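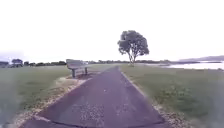 Der Weg am Tendlow, Blick geradeaus. Foto: Telma Aravena

Neue Regeln für den Tendlow-Weg: Ab Mai wird langsamer geradelt

Also, es ist durch. Der Ortsrat von Nakwood hat sich am Montagabend doch noch geeinigt, und zwar nach einer Sitzung, bei der ich zwischendurch wirklich dachte, wir sitzen da bis Mitternacht. Auf dem Tendlow-Weg, den bei uns im Ort ja so ziemlich jeder kennt, gilt ab Mai Tempo 18 für alles, was Räder hat. Fußgänger haben Vorrang, Hunde kommen an die Leine, und für die E-Roller gibt es am nördlichen Zugang künftig ein Abstellfeld.

Klingt nach wenig? Dann wart ihr im Februar nicht bei der Bürgerversammlung! Da ging es nämlich richtig zur Sache. Die einen wollten den Weg komplett für Räder sperren, die anderen wollten einen eigenen Radstreifen mit weißer Linie, und ein Herr in der zweiten Reihe wollte vor allem wissen, wann endlich der Bus nach Troncoso wieder öfter fährt (gute Frage übrigens, eine Antwort gab es leider nicht).

Ich fahre die Strecke selbst fast täglich mit dem Rad zur Redaktion, ich bin also nicht ganz unbefangen. Und ja, ich bin da auch schon schneller als 18 unterwegs gewesen. Der Weg ist schmal und schnurgerade, da tritt man schnell mal kräftiger in die Pedale, als man wollte. Wenn dann zwei Kinderwagen nebeneinander kommen, wird es eben eng.

Was beschlossen wurde

Der Antrag kam von Josefina Domínguez, die seit der letzten Wahl im Ortsrat sitzt und das Thema praktisch im Alleingang vorangetrieben hat. Sie hatte zuerst Tempo 15 vorgeschlagen, das war der Mehrheit zu streng. Auf 18 konnten sich am Ende alle bis auf eine Gegenstimme einigen. »Ich wollte, dass meine Nachbarin da wieder ohne Herzklopfen spazieren geht«, hat sie mir hinterher auf dem Parkplatz gesagt. »Ob da nun 15 oder 18 auf dem Schild steht, damit kann ich leben.«

Die Gegenstimme kam von Hadi Khalaf. Der findet Schilder grundsätzlich überflüssig, wenn danach keiner kontrolliert, und ganz falsch liegt er damit vielleicht nicht. Kontrollen soll es nur gelegentlich geben, wie oft, steht noch nicht fest. Bußgelder sind im ersten Sommer gar nicht vorgesehen, da bleibt es bei freundlichen Ermahnungen.

Kosten wird das Ganze 700 Euro, im Wesentlichen für die Schilder und die Markierung des Abstellfelds. Das Geld kommt aus dem laufenden Topf für Wege und Grünflächen, es muss also niemand extra etwas beantragen. Aufstellen will der Bauhof die Schilder noch im April.
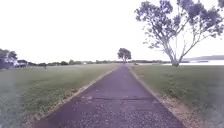

Und der Belag?

Den haben natürlich auch wieder mehrere angesprochen. Der Asphalt ist grob und ein bisschen uneben, und wer mit dünnen Reifen unterwegs ist, merkt das im Handgelenk. Marion Cairns vom Bauamt hat aber gleich abgewinkt: Eine neue Decke steht für dieses Jahr nicht auf der Liste. Zuerst ist die Zufahrt zum Friedhof dran, danach der Platz vor der alten Plidarine-Halle, und erst dann wird über den Tendlow-Weg geredet. Wer Schäden findet, soll sie bitte mit genauer Stelle ans Bauamt melden - am liebsten schriftlich, das Telefon ist nur vormittags besetzt.

Gewünscht wurden außerdem Bänke. Auf der Unterschriftenliste, die bei der Bäckerei lag, standen am Ende 63 Namen, und ganz oben auf dem Wunschzettel war eine Sitzgelegenheit im Schatten. Ich habe auch unterschrieben, das gebe ich gern zu! Gerade im Juli, wenn die Wiesen flimmern, wäre so ein Plätzchen unter einem großen Baum doch herrlich. Der Ortsrat hat den Wunsch erst mal zur Kenntnis genommen, wie das so schön heißt, und will ihn nach den Sommerferien wieder aufrufen.

Kyung-hwa Nam hat für die Anwohner noch nachgefragt, ob am Weg Laternen geplant sind. Sind sie nicht. Es gab dazu eine kurze, ziemlich lebhafte Diskussion über Fledermäuse, Stromkosten und Stirnlampen, die ich hier nicht komplett wiedergeben kann, aber sie war der unterhaltsamste Teil des Abends.

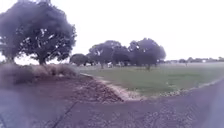
Termine und Kontakt

Die nächste Sitzung des Ortsrats beginnt um 19 Uhr im Gemeindesaal, der Tag wird noch ausgehängt. Auf der Tagesordnung stehen bisher 7 Punkte, darunter die Öffnungszeiten der Bücherei und (endlich!) der Bus nach Troncoso. Wer zum Tendlow-Weg noch etwas loswerden möchte, kann das vorab beim Ortsrat einreichen, ein formloser Brief genügt. Leserbriefe nehmen wir wie immer auch, bitte mit vollem Namen und nicht länger als eine Seite. Die Karte mit dem Abstellfeld hängt im Schaukasten am Gemeindesaal aus.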